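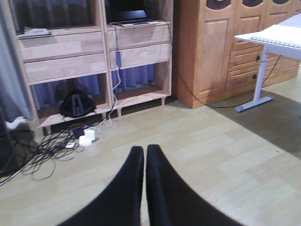

The kit should be judged on work done in furnished rooms, Haveck wrote in response to our draft protocol, and bench results alone would tell a buyer very little about it. We accepted the point. The bench tests of the Zirkon kit reported in Section 4 were kept, but the main results of this review come from the household tasks described in this section.

5. Household Evaluation

5.1 Setting and equipment

All household work was carried out at the Skarnonura site, in a room arranged with ordinary furniture and bedding. The Zirkon kit was supplied by Haveck as a retail unit. It consists of a single arm, a gripper with interchangeable fingers, a small camera at the wrist, and the control software. The kit lists at $3,000 without the arm, and the arm may be leased or bought separately. No changes were made to the hardware other than those allowed in the user guide. The software version was fixed at the one current in November and was not updated during testing.

Figure 1 is a view from the wrist during the approach phase. The space near the shelving unit was left with its cables and power strip on the floor. Under the Janjua protocol, loose cables are treated as part of the setting, and the operator may not clear them before a trial. The approach planner in the Zirkon software relies on the wrist view, in which the fingers themselves take up part of the lower image. The user guide advises that this area be masked. We followed the advice in all trials, although the mask also hides the patch of floor between and directly around the fingers, and small items there are lost to the planner until the arm changes height.

5.2 Bedding task

The bedding task was chosen as the most demanding item in the protocol. The arm begins at one side of a made bed, lowers a flat finger toward the sheet, and is asked to smooth the cloth with a series of long, light strokes. A trial is scored as complete when the marked area passes the flatness check and the sheet has not been pulled out of place at any corner. Contact force is limited in software. The operator may stop the arm at any time, and a stopped trial is scored as a failure regardless of the condition of the sheet.

A checked sheet was used throughout. The regular pattern makes folds easier to score from a fixed camera, as the lines of the check bend where the cloth is raised. It also presents a known difficulty for depth estimation, in that repeated squares can be matched to the wrong neighbor. Figure 2 gives the fixed camera's view of the flat finger held low over the sheet before contact, with the cloth still wrinkled.

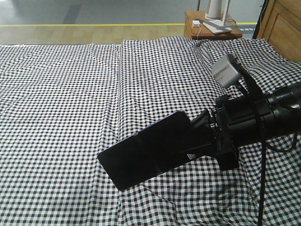 Of the 200 trials run, 108 were scored as complete. The remaining trials fell into two main groups. In the first, the finger met the sheet at too steep an angle and pushed the cloth ahead of it, which produced a new fold at the end of the stroke. In the second, the planner placed the surface of the bed too low or too high, and the arm either exceeded the force limit or passed over the cloth without touching it. Operator stops were less common and came mostly from concern about the cable running beneath the arm, which can drag on the bedding when the wrist turns. Haveck sells a cable sleeve as an accessory, but it is not part of the standard kit and was not tested.

Changing from one set of fingers to another took 16 minutes on first attempt, including recalibration of the wrist camera. The guide covers the mechanical steps well. The calibration steps are spread over two chapters, and one of them - setting the finger length in the software - is easily missed. When it is missed the system gives no warning, and the error appears later as a wrong contact height.

5.3 Limits of the evaluation

The results apply to one room, one bed, and one kit. Softer mattresses may give different results, as may heavier bedding, and neither was included. The Janjua protocol does not score the time an operator spends between trials resetting the sheet. In our work this was a large share of the total effort, and prospective users should plan for it. Haveck was given the trial records on Jun 15, 2026 and did not dispute the scoring, but asked that the finger angle failures be reported apart from the height failures. They are listed separately in Appendix B.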